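Wemgate Playroom > Galleries > The sorting basket

The sorting basket

We keep one woven basket at the Wemgate playroom for the sorting game on Saturday. Gwawr Prydderch found it in a shop and I liked its shape at once - long, with sides that open outward and a thick braided rim which small hands can hold well.

1. The basket on the white table 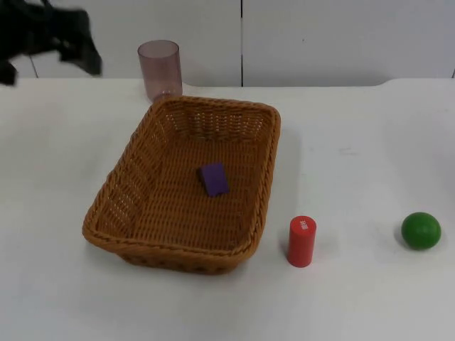 I prefer a plain table for this game, so the children look only at the things they must choose. We play with two children at a time, and each turn takes 90 seconds.

2. Things to sort

A red cylinder, a green ball, a purple triangular block and a cup you can see through. They stand around the basket, and the basket is empty. Eleri likes to ask for the ball first - it rolls, and everybody laughs.
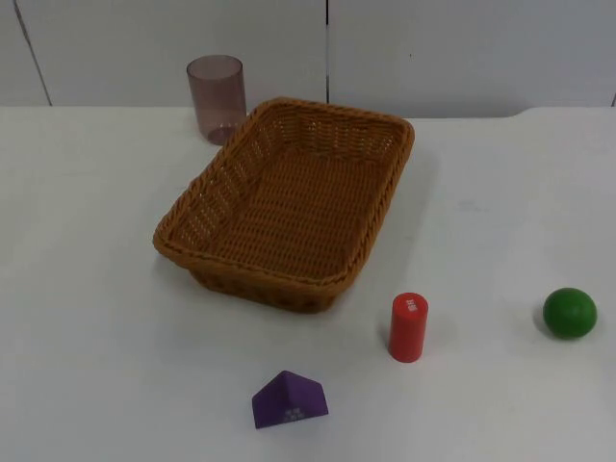
Recent galleries
Painting with sponges
Rhiannon Morris and the paper boats
New shelves from Prosser

Last updated: March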